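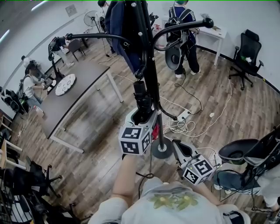
Ticket 307 — left gripper, tracking drops out
Site: Woka, rack room
Opened by: Rochelle Cartwright, 8 March 2020
Status: open, watching

Left unit on the Clokus pair loses its pose when arm goes above shoulder height. Right one fine. Happens near the coat rack mostly, hanging stuff on the hooks. Log says "marker lost" then a jump.

Tried so far:
restarted the pack — no change
swapped USB lead, no change
wiped marker faces, bit better for one run then same again
exposure was on auto, set to 900. Drops down from more than 300 a session to 41

Keegan: check the marker plate screws, mine had worked loose and the cube was rocking. Dont glue it, Gregor will have to calibrate the lot again. 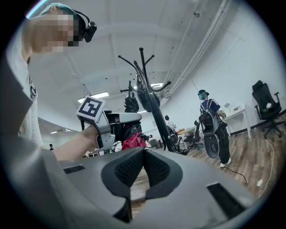
Plate was loose on ours too, two screws, nipped up. Re-ran calibration, first go failed (someone walked thru), second passed. Jaw opens and shuts full travel, no grinding.

Still get a jump if marker is tilted right back under the ceiling lights. Glare?? Woo-jin to try matt labels from Halliday, not here till April.

Leave exposure at 900 pls. 1000 was worse.

RC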